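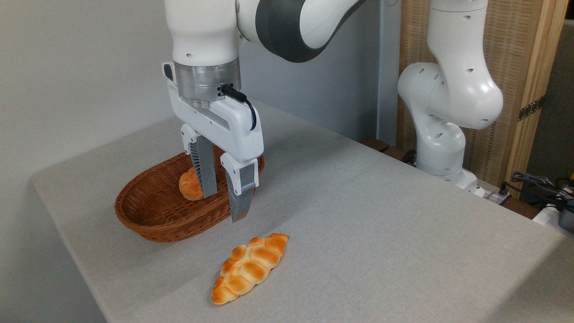 Getting creases out of a tablecloth (and which tips to ignore)

I have read a lot of advice on creased tablecloths and I don't believe most of it. Half of it seems to have been copied from page to page by people who own one wipe-clean cover and a lot of confidence. So last April I went through the usual tips with the cloths in my own cupboard in Lelstead: two cotton, one linen, and a heavy polyester one I bought for a christening and have never liked.

What follows is the method I use now, then the things I tried and dropped.

What you need

A spray bottle of plain water
An iron, any iron
A large bath towel
A table you can walk all the way round
A cardboard tube, if you want to store the cloth without folding it

You don't need a bottle of anything scented. I bought one called Bright, used it on half of the linen cloth and used tap water on the other half. I could not tell the halves apart once they had dried, and neither could my sister, who was hoping I'd be wrong.

Step 1. Read the label

Dull, but do it. A cotton cloth and a polyester cloth can look much the same in the cupboard and they want very different heat. If the label has been cut out, treat it as polyester and start with the iron on low.

Step 2. Wash it with room to move

Most of the bad creases are made in the machine. Wash the cloth with one or two small things at most, and set the spin to 900 or lower if your machine lets you choose. Mine also has a button marked "easy iron". I've run loads with it and without it, and I'm still waiting to be impressed.

Step 3. Take it out straight away

If I could only keep one step it would be this one. I left a cotton cloth in the drum for 45 minutes after the end of the wash and it came out looking like a road map. The same cloth, taken out as soon as the door unlocked, needed hardly any ironing.

Shake it hard from the short end, then fold it loosely over the line with the middle of the cloth on top. Pegs go at the hems. I've seen people tell you to peg it by the corners "for tension", and what you get is four little peaks that you then have to iron flat.

Step 4. Iron it damp, on the table

An ironing board is too narrow for a big cloth. You do one strip, slide it along, and crumple the strip you've just done. Lay the bath towel on the table, spread the cloth over it and iron from the middle out towards the edges, moving the towel as you go.

Check first that your table can stand the heat. Varnish often can't, and one towel may not be enough - I fold mine double, and I keep the steam switched off. If you're at all unsure, put up with the board.

Linen should be properly damp, well past the point where you'd think it was ready. If it has dried out, spray it, roll it up and leave it for ten minutes. Do dark cloths on the wrong side or you'll get shiny patches.

Step 5. Let it cool before you touch it

Leave the cloth flat until there is no warmth left in it. I used to skip this and fold it hot, then blame the iron.

Step 6. Roll it, if you have the space

Fold the cloth once lengthways and roll it round a cardboard tube. Carpet shops will often give you one. There is also a thing called the Nostow, sold as a "linen keeper", which as far as I can make out is a plastic tube with a strap. Mine came from the market in Girnow, and it works as well as the cardboard did.

If you have to fold, fold in thirds. You still get creases, but none of them runs down the centre where the candles go.

Tips I tried and don't use

The hairdryer. It works on a patch the size of a saucer. I gave up before I reached the first corner.

Ice cubes in the tumble dryer. I did this twice with the cotton. There was a little steam, I suppose, and a few creases dropped out, but a wet flannel did the same job and didn't rattle.

Hanging it in the bathroom while you shower. Fine for a shirt. A tablecloth is too big for the hook and the bottom ends up on the floor.

Vinegar and water. The creases stayed and the room smelled like a chip shop.

Weighing down the edges overnight. Aroha Ruawai swears by this, with tins along the hem. I tried it on the polyester and it pulled out the soft folds but left the sharp ones. She says my tins were too small. They were ordinary tins.

If the crease still won't move

Old fold lines in a cloth that's been stored for years may not be creases any more. The fibres can wear along the fold, or the line can pick up dirt, and no amount of steam will shift that. Hold it up to a window. If the line looks thin or yellow, stop ironing. Try a long soak in cool water and see what you've got when it dries, and if the line is still there, put the bread basket on it.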